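Masik data collection, working meeting, minutes
September 27, 2018, Aristhorpe, second floor
Present: Pirjo Heiskanen (chair), Lech Krawczyk, Oliwia Laskowska, Igor Wróbel (minutes). Apologies: Nikola Malinowski.
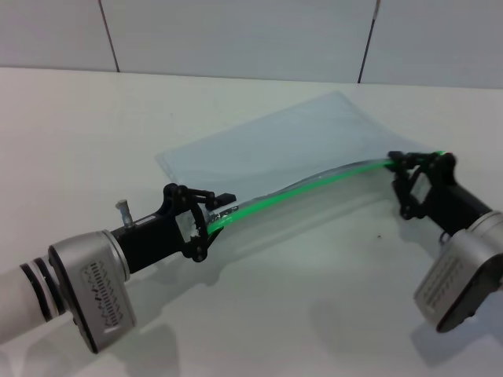 1. Bag task, status
Krawczyk reported that 315 demonstrations of the two-arm bag task have been accepted against a target of 500. The main source of rejected episodes is the grasp phase, where one gripper closes before the other is in position. Heiskanen asked whether the start of the lift could be labeled automatically. Laskowska replied that clear film gives the segmentation very little to work with on a white tabletop, but the green strip along the near edge can be found by color, and with a gripper holding each end its arc is a usable measure of tension. Agreed to label lift start from the strip and to check 100 episodes by hand.
Action: Laskowska.

2. Operator differences
Episodes from the two operators differ in approach speed. Wróbel proposed resampling all trajectories to a common rate before training. Krawczyk objected that this would hide pauses the policy may need to learn. No decision. Both versions to be trained on the same split and compared.
Action: Wróbel, Krawczyk.

3. Failed attempts
Almost 100 failed attempts are stored without labels. Heiskanen wants them kept in a separate folder and tagged by failure type: slip, missed grasp, film caught in finger linkage. They are not to be mixed into the training set until the baseline is reported.
Action: Krawczyk to write the tag list.

4. Storage and format
Transfer to the Gester server stopped twice in September with a full disk. Wrist force data will be written at the lower rate from now on. Wilczyńska has asked for a sample of 5 episodes in the new format, including calibration files. Malinowski to confirm the file layout before anything is sent.
Action: Malinowski.

5. Other business
Gripper finger pads: replacement interval still not set. Carried over from the previous minutes.

Next meeting to be called by Heiskanen when the hand check under item 1 is complete.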